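Home | News | Teams | Minutes | Calendar | Contact

Halisham Robotics Club — minutes, Wednesday, May

Met in the Frei building at 6. Selina Riedl chaired.

1. Last minutes. Approved with one change: the Stanstead entry fee is 233 dollars.

2. Kitchen project. Selina reported on the dish-clearing task for Stuvarach, the club's two-finger arm. The wrist camera recordings now come to 3753, of which 173 still need labels. The group looked at a view of the bowl and plate task and talked about which item the arm should take first. Agreed to write the order as utensil, bowl, plate. The label sheet will use the word "utensil" for anything with a handle until the team settles on finer names.
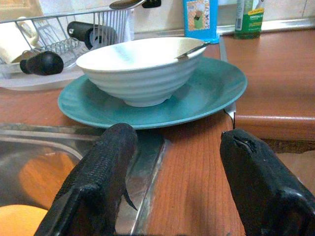 Wrist camera view, bowl on teal plate next to the sink.

The mesh on the left finger has a frayed strand and the right pad has a small notch in its top edge. Agreed to order a spare pair of pads and keep using the present ones until they arrive.

3. Stanstead competition. The team list is due before the next meeting. Two places are open. Students who want to drive should tell Selina, and parent forms go in the box by the door.

4. Other business. The bench power supply is on loan — back next week.

Closed at 7:15.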